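Filed under: Opinion / Robotics / Methods

In praise of the untidy simulator

I have been putting off writing this for most of the summer, partly out of laziness and partly because some of the people I disagree with are people I like very much and eat lunch with. But the argument came round again last month at our reading group, over the new Jultumeo results, and I went home cross and made a pot of tea and started typing, so you may as well have the benefit of it.

The quarrel is an old one in our field. If you train a robot in simulation, how much trouble should you take over the rooms? One camp says very little. Give the thing a flat grey table, a cube and a great many tries, shuffle the colours about so that it doesn't get attached to any of them, and leave the furniture to the people who make films. The other camp, which I have drifted into over the years without ever quite deciding to, says that the room is part of the task, and that a policy brought up on bare tables has learned something rather smaller than we like to claim for it.

Mota, the set of tasks we use in our group, puts the robot indoors among ordinary household things and asks it to reach for one of them. I'm fond of it, and I ought to say so plainly before I start leaning on it. The tasks are dull in the way that housework is dull, and the camera sits high on the robot's body so that its own bulk takes up a fair bit of what it sees. When I sit down with a student who is new to all this, I don't begin with the success rates at all. I ask them to spend a morning looking at what the robot has to look at, and to write down anything that might muddle it.

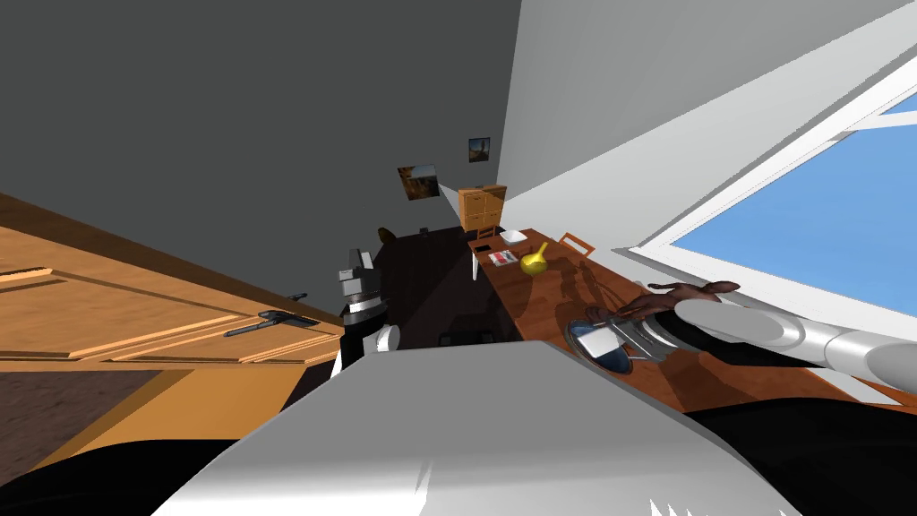

Lisbon, August

They come back with good lists, these students, much better than mine. There are the shadows on the desk, for a start, which come from the arm and the hand as well as from the things standing there. There's the light from the window, and the bright streaks it leaves on the arm. There's the pot, near enough to the fingers that a small error in reach would matter, and then the pitcher and the bowl and the rest further along, all of them perfectly reasonable things for a hand to want. And there is a tilt to the whole business that makes me want to put my head on one side! A flat grey table has none of this, and I don't see how a policy can learn to cope with what it has never met.

Now for the figures, which I promised Aurora Bragança I would quote fairly, as she did all the hard work on them. We trained the same policy twice, with the same number of tries each time. The first lot of training used bare tables and shuffled colours, and the second used 442 furnished rooms laid out with a tool called Brellico. We then tested both on 978 rooms that neither had seen. The furnished policy did better, and the gap was widest where the light came in low from one side – which pleased me enormously, I'm afraid, and I went about being unbearable for a couple of days.

Aurora, who is more careful than I am, then spoiled it a little. She took 100 of the failures and watched every one of them through to the end, and a good many had nothing to do with light or clutter. The hand arrived in the right place with the fingers in a poor shape for the job. You can furnish rooms until you are blue in the face and it won't teach a thumb where to go. Her view is that we should have spent half the effort on contact, on how surfaces push back and slip, and I have to admit she has a point, though I think she undersells what the rooms gave us.

The bare-table camp has a fair complaint too, and it's cost. Rendering all that took 3604 hours of machine time, and a small lab can't shrug that off. The Dovska people get by on a sliver of it, and their work is clever and honest and I read all of it. If a student of mine had only one machine under the desk I would send them that way without blushing, and tell them to be modest in the write-up.

Modesty is really what I'm asking for. Too many papers say "picks up household objects" when what they mean is "picks up household objects where there is no house". I would like every simulated result to come with a good handful of views from the robot's own camera, printed large and taken from the failures as well as the successes. It costs a page. I have sat through whole talks without once seeing what the machine saw, and I should like the next speaker who does that to me to be asked about it, kindly, by somebody in the front row.

Related reading
What a failed grasp is worth
Shuffled colours, ten objections
Small labs and long render queues
Letters: more on the Jultumeo results

Contact the editors | Copyright 2019 | Back to top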